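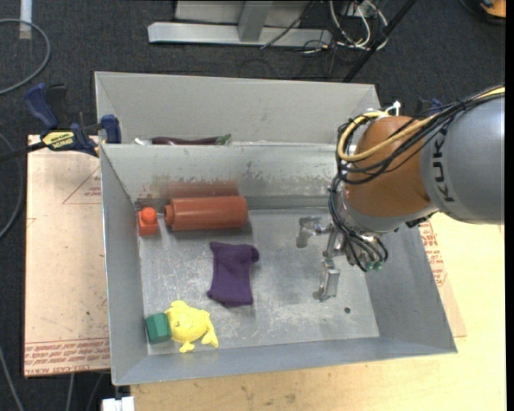 I gave up on my mother's eggplant parmesan for nearly a decade, and it took a wet November in Grollier to bring me back to it. I'd rented a room over a bakery there, and the woman downstairs cooked like she had all day (she did!). My trouble had always been picking. I went for the biggest ones in the store, all seeds and sponge, when a dark purple eggplant with its stem still green is the one I should have been carrying home. Now I'm hopelessly fussy, and I'll happily drive the 90 miles to the Fedoruk farm stand on a Thursday if I hear they've got good ones.

Slicing comes next, and salt, and then a long wait with the radio on. I used to skip the salt - a lot of people do - but I like what it does to the texture, so I leave mine for roughly 2 hours under a heavy plate. Then I fry in small batches and eat far too many slices standing up.

My sauce is plain. Tomatoes, garlic, a bay leaf if I remember. Cheese goes on last, more than you'd think, and the whole dish sits on the counter until I can cut it without it sliding all over the plate.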